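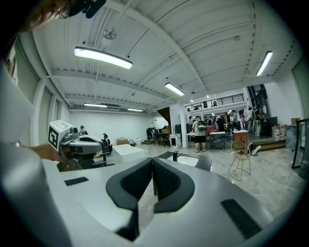

Gunther Baumgart wanted to know why the planner never sees raw poses. Because the tracker drifts, and a planner fed with drift learns to correct for it. In Innes the poses go through the smoother first, and the planner reads its output at 50 Hz.

This gallery goes with the Innes 5 release notes. Innes is the software we use at Flekbridge to turn hand-held gripper recordings into arm trajectories. The main change is in time sync — each gripper now keeps its own clock offset, and the merge step lines them up afterward. 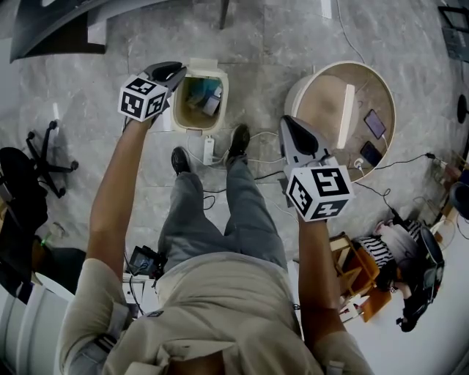 Does the new sync still work if one marker cube is hidden for a while, a reader at Covmont asked. Up to 18 missed detections are filled in from the inertial data. After that the segment is split and both halves are kept.

Two-handed recording, with a marker cube on each gripper. The cube layout file has moved to the config folder, and old layouts load without changes. Segments longer than 900 samples are now planned in chunks, which fixed the memory problem in the Tukport build.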